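Tavdale Tenants' Network questions "compostable" claims on household goods

Thursday, March 29, 2018

FOR IMMEDIATE RELEASE

Households in Tavdale are paying extra for kitchen and table goods labelled compostable that their own food waste collection will not take, according to a report published today by the Tavdale Tenants' Network.

The report, Which Bin, Then?, looks at what happens to skewers, stirrers, cutlery, plates and bin liners sold with words such as "compostable", "biodegradable" or "returns to nature" on the packet. Its authors set out to find where each item should go once it has been used. For a good many of them they could not get an answer that matched from the shop, the maker and the people who empty the bins.

Members filled in 432 household diaries over one month last June, noting what they bought, what the label said and which bin they put it in. Diaries were checked against the sorting rules used at Drumska, the site which handles the district's food waste. The rules were taken from the leaflet pushed through doors in the district, and from a visit to the site.

Brayden Campbell, who wrote the report, said: "I have read the back of more packets than is good for anybody. The word 'compostable' sits on the front in big green letters. The bit about needing an industrial composter is on the back in grey, if it is there. People are being asked to pay more for a promise, and I would like to see somebody keep it before we all clap."

The report is critical of three things in particular.

The first is the word itself. A packet can say "compostable" and mean that the contents will break down in a hot, managed heap, which is a long way from a plastic bin behind a garage. Some packets in the study said which of the two was meant. Many did not. "Biodegradable" was worse, as it came with no time limit at all. A garden shed is biodegradable if you are prepared to wait.

The second is the gap between the label and the lorry. Drumska runs a short, quick process made for peelings, plate scrapings and tea leaves. Its leaflet asks residents to leave out plates, cutlery and liners of every kind except the paper sort. Staff told the Network that they take out anything which looks like plastic, whatever it is made of, and that what they take out is sent to be burned. A fork made from corn starch and a fork made from oil therefore finish up in the same place, and the corn starch one costs more to buy.

The third is the habit of treating plain wood as if it were a new invention. Wooden skewers and lolly sticks have been sold for generations without a leaf on the box. The diaries recorded several ranges in which the same sort of stick was sold twice on the same shelf, once as an ordinary skewer and once, at a higher price, as a "planet-friendly" one. The Network asked the sellers what the difference was. It has not had a reply that it considers worth printing. 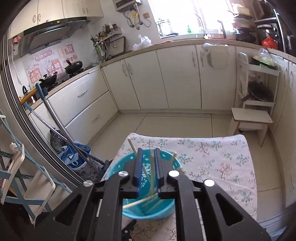
Wood is at least simple, the report says, but the advice on it is still a muddle. The Drumska leaflet allows "small untreated wooden items". It does not say what small means, and it does not say how a person in a kitchen is supposed to know whether a stick has been treated. Diary keepers split over it. Some put used skewers in with the food waste, some in the general rubbish, and a few kept them to light the stove. One wrote that she had been snapping hers in half for years because a neighbour told her to, and had no idea if it did any good.

The Network also ran a small garden trial to see what home composting could do. Members buried 15 products in ordinary garden heaps and left them for 90 days, turning the heaps once a week. The trial was not a laboratory test and the report does not pretend that it was. Heaps differ, the weather was kind, and one heap had to be moved halfway through when a fence came down.

Even so, the report says the results should give buyers pause. Paper plates with no coating had gone soft and were coming apart. Plates with a shiny surface had lost their middle and kept their skin. The liners were torn but easy to recognise, and the printing on one could still be read, including the word "compostable". Cutlery came out dirty and otherwise much as it went in. The wooden items had darkened and could be broken more easily, but were plainly still sticks.

"Wood takes its time, and any gardener could have told us that," said Campbell. "I don't mind a stick that takes two years to rot. I mind being told on the packet that I am doing something clever by buying it."

The report turns next to the new collection scheme put forward by the waste contractor Vandenberghe. Under the scheme, called Pikach, residents would be given a separate caddy for compostable packaging and tableware, to be emptied once a fortnight and taken to a hotter plant outside the district. Vandenberghe has said that a pilot covering 500 homes could begin in June.

The Network does not oppose the pilot. It does say that the case for it has been made mostly with drawings of smiling families, and that residents have heard this sort of thing before. An earlier scheme for cartons was launched with a good deal of bunting and was dropped without any public notice. People went on rinsing and flattening their cartons for months afterwards, and those cartons went in with everything else.

Before Pikach goes ahead, the Network is asking for plain answers to the following:

Where is the plant, and has it agreed in writing to take what Tavdale sends?

How far will the lorries travel, and has that been set against whatever good the scheme is meant to do?

What share of a caddy can be wrong before the whole load is turned away, and who pays when it is?

Will the results be published if they are poor?

The last of these has been put to Vandenberghe twice. The company's answer on both occasions was that it was "confident in the outcome" — a reply to some other question, in the Network's view.

The report has less to say to shoppers than some readers may hope. It does not offer a list of good and bad brands, and the authors decided against a star rating, on the grounds that there are too many stars and leaves and little green hands on packets already. Its advice is short. Use washable things where you have them. If you need skewers or sticks, buy the plain ones. Do not pay more for a label unless you know of a bin near you that will honour it. Paper liners are accepted at Drumska and the others are not, whatever the roll says.

It also asks shops in the district to put a small card on the shelf beside any item sold as compostable, stating whether it can go in the local food waste bin. Two independent grocers have agreed to try it. The larger shops said that labelling was decided elsewhere, and gave the Network the address of a head office.

Campbell added: "We will be told that we are being negative. I have sorted my rubbish every week for as long as there has been a rule about it, and so has nearly everyone who kept a diary for us. These are the people who do what they're asked. If they can't work out which bin a fork goes in, I don't think another caddy and a cheerful name is going to settle it — but I'm willing to be shown."

Copies of Which Bin, Then? are free to Tavdale residents and can be picked up at the Network's office during opening hours or sent by post on request. A large-print version is available. The diary results are included in full at the back, with names and house numbers taken out.

A public meeting on the report and the proposed pilot will be held before the scheme is due to start. Vandenberghe has been invited to send a speaker and has said it will consider the request.

ENDS

Notes to editors

The Tavdale Tenants' Network is a membership body for people who rent their homes in the district. It takes no money from waste firms, packaging makers or shops.

The household diaries were kept by members and their neighbours who offered to take part. They are not a random sample and should not be reported as one.

All products in the garden trial were bought at full price from shops. Makers were not told about the trial beforehand, and were each sent the results for their own product before the report was printed.

Brayden Campbell is available for interview. Requests should be made through the Network's office.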